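Search posts
Search
Tags: warehouse life, automation, work

I work in a returns warehouse, on the sorting side. Since January we have robot arms at 4 of our stations. Several people asked me how it is to work next to them, so I will write it in a thread. It will be long, sorry.

First, what returns work is. A person buys a thing, does not want it, sends it back. The thing arrives to us in a box or a torn bag. Somebody must open it, look at it, decide what it is, and put it in the right basket. Then the basket goes to shelving, to repair or to discount.

Before the arms, I did all of these steps with my own hands. On a normal shift I handled nearly 300 items. This number was on a screen above my head all day. I did not love the screen.

The arms come from a company named Clekport. The software which tells them what to do is called Flomevero. We say "Flo" for everything, the arm, the software, the tablet, the error sound. "Flo is down" can mean five different problems.

Now the work is divided. I open the parcels and do the first look. If the item is simple, I place it on the table and the arm moves it to a basket. If it is not simple, I keep it. So who decides what is simple? At the beginning, a list from the office. Today, mostly us.

The first list was not good. It was made by size and weight only. A small stuffed animal was "simple" by this list. A stuffed animal is not simple for a gripper. It is soft everywhere, and if it has a ribbon or a long tail, you can wait there a good while.

Hard things with flat sides are the best. Toy blocks, puzzle cubes, small boxes. Round cans are fine standing up and annoying lying down. Clear plastic is bad. Anything in a loose bag is bad. I could write the whole list from memory now.

In March we were asked to help with the new list. They took two people from each shift and gave us half a day in the training room, with coffee. We had the simulation on a big screen, the same tables and baskets but in the computer, and we could say "try this one" and see where the fingers go.

I liked this half day very much. It was the first time in six years that somebody from the office wrote down what I said about the work.
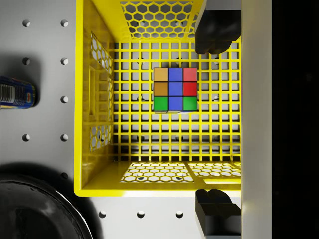 One thing I said was about the baskets. A new worker always thinks that the difficult part is to pick the item from the table. For me the difficult part is the basket. It has walls, the fingers need space on both sides, and an item near a wall or in a corner is much harder to take out again than an item in the middle.

People do this without thinking. We tip the basket, or we push the thing with one finger until it comes free. When I explained it to the engineer I had to do it slowly with my hands in the air, because I never had words for it before.

After that they changed the drop point for small items a little more toward the middle. It is a small change. But I see it every day and I know where it comes from.

OK, now the part that people really ask about. Did somebody lose the job?

In our building, no one was fired because of the arms. This is true, and it is also not the full answer. We were 38 on the evening shift last year. Some left, as always in a warehouse, and not all of them were replaced. The agency workers who came for the busy season were fewer this time. They do not appear in any report about the arms.

I think about these agency people. One winter I was one of them. This is how I got in. If the door is smaller now, then somebody like me stays outside, and we will not know who.

The pay. We got a small raise for the people who passed the Flo training, after the union asked two times. The training is one week. You learn to stop the arm, to clear it, to restart it, and to fill in the report when it drops something. The stopping part is the most important and it took ten minutes. The report part took two days.

The body. My shoulders are better, I cannot lie about it. I do not reach across the table all evening. My eyes are worse. I look more now, at the items and at the tablet, and I have a headache at the end of the shift which I did not have before.

The talking. Before, we stood in a line, two and two, and we talked the whole shift. Now there is a safety fence and an arm between me and the next person. You can still talk but you must shout, and you do not shout about your mother's operation. So we talk in the break. The break did not become longer.

This is the change I did not expect, and I do not know which form I should write it in.

The speed. The arm is slower than me. People are always surprised. On one item I win easily. But it has no bad hour at nine in the evening, and I have one every day. In its best week our station pair did 1666 items that needed no second touch. The manager put the number on the wall with a printed star next to it.

I looked at this star and thought — half of it is mine. I chose what to give it. If I give it the wrong things, there is no star.

I said this to the manager, more politely. To be fair to her, she changed the paper. Now it has the station number and our initials too.

What happens when it makes a mistake. Mostly it stops and waits, a light goes orange, and I come. Sometimes it drops the item and continues as if all is well. I prefer the first kind. With the second kind I find a toy under the table at the end of the shift, and then I must find out which customer it belongs to.

There was one bad evening in April, after an update. It put repair items in the discount basket for almost one hour before we saw it. The question in the office was "why did the operator not notice." I was that operator. I was opening boxes with my back to it, as the layout requires.

They moved the tablet after this, so we can see it while we open. Good. But I remember the question.

The company has another building, at Akinola, where they want to have arms at all stations. Some of us were offered to go there and train the people. I said I will think. It is more money and ninety minutes on the bus each way.

The Patell building is the opposite. There they returned to hand sorting for clothes, because the arms could not manage sleeves. I was happier about this news than I should be. I have nothing against the arms. I just like that sleeves won.

Some advice, if they are bringing this to your workplace and you are a floor worker like me.

Ask early who writes the list of what the machine does and what you do. Everything else comes from this list. If you are not in the room when it is made, you will spend months working around it.

Keep your own notes. I have a small notebook, with time, item and what went wrong. When the office said that stops were rare, I had eleven pages. Nobody argued with the pages.

Ask what happens with the counting. Do they count you, the arm, or both together? For the first weeks they counted my items the old way, and I looked very slow, because the arm was doing the easy ones and I had all the difficult ones. It was corrected, but only when three of us complained on the same day.

And do the training even if you do not like the thing. The people who refused it are now on unloading, which is heavier and has no raise. I do not say this is fair.

Somebody asked in the replies if I am afraid for the future. Sometimes, on the bus. At work I am too busy. Others asked if I would go back to how it was before. My shoulders say no. I would like my neighbor at the table back.

Another question was about the noise. It is not loud, more like a printer in the next room. The beep is worse. I hear the beep at home, from the microwave, and I stand up.

I will answer more after my shift, I start at two. Please no more questions about which model to buy, I open boxes, I do not sell arms.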